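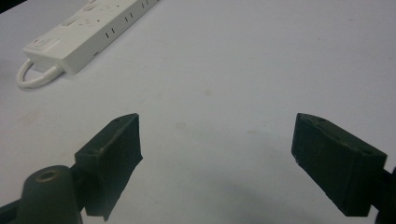

Radoslava Šťastný told us after her second term that she had spent thirty years believing she was tone deaf, and that she was a little angry about it now, because all she'd ever needed was somebody to sing the same note next to her until she found it.

We hear some version of that story every term, and we love it every time. Drindness is a singing school for grown-ups. Most of the people who come to us haven't sung in front of another person since they were kids. Plenty were asked to mouth the words at a school concert and took the hint for life! They arrive with their coats on, sit close to the door, and tell us they're really just looking. Then the warm-up starts and it's a bit late to leave.

What we teach

Our beginner course is called First Voice. It runs for 12 weeks, one evening a week, and there's no audition and nothing to prepare. The first weeks are all matching pitch, breathing, and getting used to the sound of yourself in a room (this is the hard part, and it passes). By the middle of the course we're singing rounds, and by the end everybody can hold a simple harmony line while the people next to them sing something else. If you've never felt that happen, it's a kick. People burst out laughing the first time it works and the whole thing falls apart, so we start over.

After First Voice there are a few ways to go on. Reading Music for Singers is for people who want to know what the dots mean. We teach it with your voice, no keyboard needed, and you'll be able to pick your way through an ordinary alto or bass line by the last class. Song Circle is the loose one: bring a song, teach it to the rest of us by ear, go home with six new ones. And the Jonitau Singers are our performing group, named for the old ferry landing where they gave their first concert, in the rain, with more dogs than people listening. Joining is open to anyone who has finished First Voice or can learn a part in a couple of weeks.

We sing a bit of everything. Shape note hymns, Georgian table songs, doo-wop, sea songs, old radio jingles, a fair amount of Purcell. There's one Bulgarian piece that we have now been learning for three years and that still beats us somewhere in the second verse. We'll get there.

How we teach

Almost everything is taught by ear first, in short phrases, back and forth. You can have the sheet music if it helps you, and some people find it does, but we'd love you to try a song without it once or twice before you decide. Looking up changes how you sing. You hear more, and your jaw lets go.

We don't sort people into soprano, alto, tenor, and bass on the first night. Voices that haven't been used in decades move around a lot in the first weeks, often quite a long way down or up, and a label can stick. So you'll try the high line, the low line, and the one in the middle that gets the strange notes, and by week five or so you'll know where you're happy. Women who sing tenor are welcome in the tenors. So is anyone else who wants to sing there, please, we are always short of tenors.
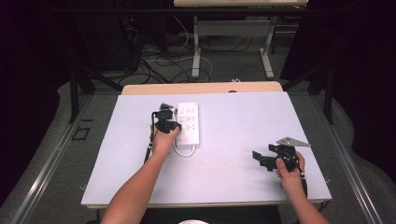
The other thing we care about is volume, or the lack of it. New singers tend to think that singing well means singing loud, and they run out of air by the second line. We spend a lot of First Voice singing as quietly as we can, with a full breath underneath, which is surprisingly tiring and makes a gorgeous sound. Loud comes later and takes care of itself.

Solos are always optional. You can come to us for ten years and never sing a note alone, and several of our favorite singers have done just that.

The song library

Our library holds 738 songs at the moment, most of them arranged for two, three, or four voices. A good chunk came to us in boxes from the Ulance glee club when it folded, with breath marks in pencil and rude remarks about the conductor, which we've kept. Anyone enrolled in a course can borrow up to 12 songs at a time. If you have a family song that was never written down, bring it in and sing it to us. We'll write it out, give you a clean copy, and (only if you want) add another to the shelf. Lullabies are especially welcome, and so are songs with verses missing. Someone usually knows another verse.

Where we are

We're at 788 Diekmann Avenue, on the second floor, over the shoe repair place. The street door sticks, so push low down. There's an elevator at the back of the building; ring the lower bell and one of us will come and show you the way. Bikes can come into the hallway. The big room has a wooden floor and a lovely, slightly boomy echo that flatters everybody, and we'd be lying if we said that wasn't part of why we signed the lease.

Coming to try it

The first evening of every First Voice course is open and free, and you can decide at the end whether to sign up for the rest. Courses start in fall, in winter, and in June, when we open the windows and sing rounds at the people waiting for the bus. Bring water. Wear something you can breathe in. You don't need to know what you want to sing, or to have a favorite singer, or to like your own voice yet. If you'd feel better with a friend beside you, bring the friend, and we'll find you both a chair.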